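Home | Posts | Money | Bits and bobs | Subscribe

Posted in March by Britt-Marie Ekström

My small and slightly silly year of owning crypto

I should say straight away that I'm no expert. I bought my first bit of Bitcoin last spring after Woo-jin Song went on about it all through lunch, and I put in £200, which was money I'd been saving for a new bike. My plan was to forget it was there. I lasted one evening.

The buying part was easy enough. I used an app called Wisex, sent it a photo of my passport, waited until the next morning and that was me in. What I hadn't bargained for was the checking! I looked at the price before breakfast, on the bus, and in the queue at the chemist. At one point my £200 was worth £420 and I walked round the flat feeling like a financial genius (I didn't sell, obviously). A few weeks later it was well under what I'd paid and I'd gone off the whole subject. 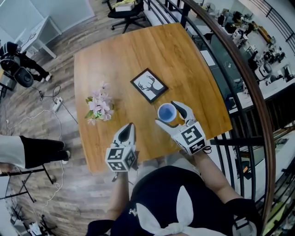 The deer picture, the flowers and a little cup on the table.

Then there were the fees. Every time I moved anything there was a small charge, and I was moving things a lot, partly because Min-kyu Seok had got me interested in a coin called Zoltero. I still couldn't tell you what Zoltero is for. I read the website twice and it was all about trust and communities and the future of ownership, with a very nice drawing of a mountain. I put £11 in it, as a sort of compromise with myself, and I can report that it is now worth less than a stamp.

The bit that did get under my skin was passwords. I'd moved some of my Bitcoin into a wallet on my laptop, and you get a list of words to write down in case you ever need to get back in. I wrote mine on the back of an envelope. You can guess the rest — I spent most of a Tuesday going through the recycling in my slippers, and found it stuck to a pizza leaflet. Chang-ho Um says he keeps his in two different places, neither of them in his house, and I've stopped laughing at him for it.
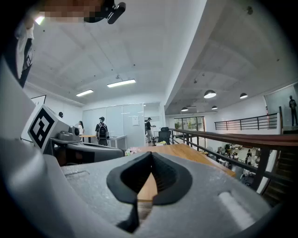 Same table, looking towards the railing.

Tax was the other surprise. I'd assumed that if I hadn't turned it back into pounds it didn't count, but swapping one coin for another can count too, so I had to sit down and list every swap I'd made. It took a whole evening and most of a packet of ginger nuts. If you're starting out, keep a spreadsheet from day one, even a scruffy one. Mine has a column just called "why??"

So where am I now? I've kept the Bitcoin, sold nearly everything else and taken the app off my phone, so I have to go and turn the laptop on if I want to look. I've also started putting a bit each month into a very dull savings account, and I check that one hardly ever. Gaëtan Aubert wants me to write about staking next, but I'll need to understand it first, so give me a few weeks. If you've got a good plain explanation, do send it over.

Contact Britt-Marie | © Britt-Marie Ekström | Back to top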